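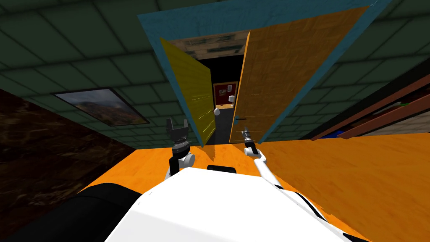 Trinidad Olivares asks whether a gripper ranking obtained in simulation should be trusted at all. For reach and clearance, yes; for grip force, treat it as provisional.

Unit 4. Comparing end effectors at a doorway

The task is a simulated door passage with two arms. The Vornier and Rangel grippers are each run through 198 randomized rooms under the same Drarum controller. Only the gripper model changes between runs -- gains, camera pose and base speed stay fixed.

Log for each run:
Minimum finger-to-door clearance
Wrist angle at handle approach (limit 90 degrees)
Time to threshold (cutoff 20 s)

Wall, floor and door textures are randomized. Exclude runs in which the base tips before the arms move.

Reading: Nakstead notes, section on contact models.
Due in March: one plot per gripper, raw logs attached.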